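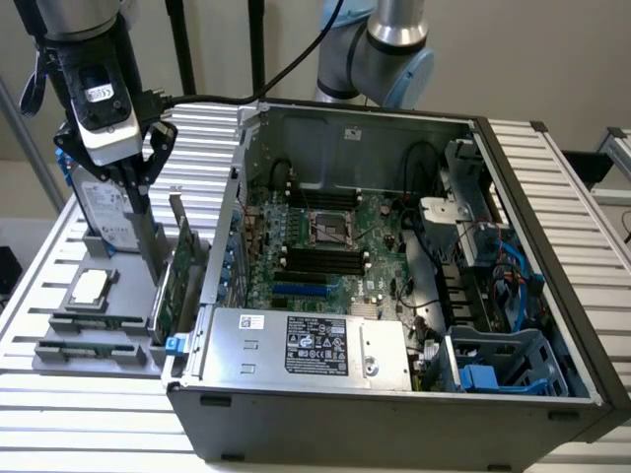

Ratih Chong

**Sandura Paper Arts opens card exchange for August show**

17th February

Sandura Paper Arts has opened registration for its handmade card exchange, which will close with a public show and sale in August. The exchange is open to adult makers at every level of experience, and each person who registers will be asked to send in two finished cards with matching envelopes.

The theme for this year is "Letters Home." Entries may be stamped, embossed, cut, sewn or painted, and may include vintage paper, ribbon, buttons or metal brads. Printed kits are accepted only when the maker has changed the design in a clear way. Cards must measure no more than seven inches on the longer side when closed, and must fit inside the envelope without force.

One card from each pair will be mailed to another participant. The second will be placed on display in the Mensah Room and offered for sale on the final afternoon of the show. Makers may ask for the unsold card to be returned, provided that a stamped envelope is included with the entry.

Registration is limited to 202 makers, an increase from 109 last year. The earlier limit was reached well before the closing date, and a number of late requests had to be turned down. The display area has been extended into the side hall to make room for the additional work.

"We had cards from people who had been stamping for decades, and cards from people who had bought their first ink pad that month," said Damián Arriaga, who coordinates the exchange. "The larger hall lets us hang the work at eye level and leave some space between pieces. Last year the lower rows were hard to read."

Jumach, the paper supplier, will provide 700 sheets of heavy card stock for use in the open workshops that lead up to the show. Participants may take up to four sheets each, in cream, rust or dark green. The workshops will cover heat embossing, envelope making and the use of old wallpaper as a background. Places are free to registered makers but must be reserved in advance.

A prize of $100 in supplies will be awarded for the best use of reclaimed paper. Entries for the prize should be marked "R" on the back of the envelope in pencil. Work made for sale in a shop or online store during the past year may be shown but will not be judged.

Registration forms are available at the front desk and may be returned in person or by mail. Each form must carry the maker's full name and return address. Cards should not be sent with the form; mailing instructions and a participant number will follow once a place has been confirmed. Makers who took part last year will need to register again.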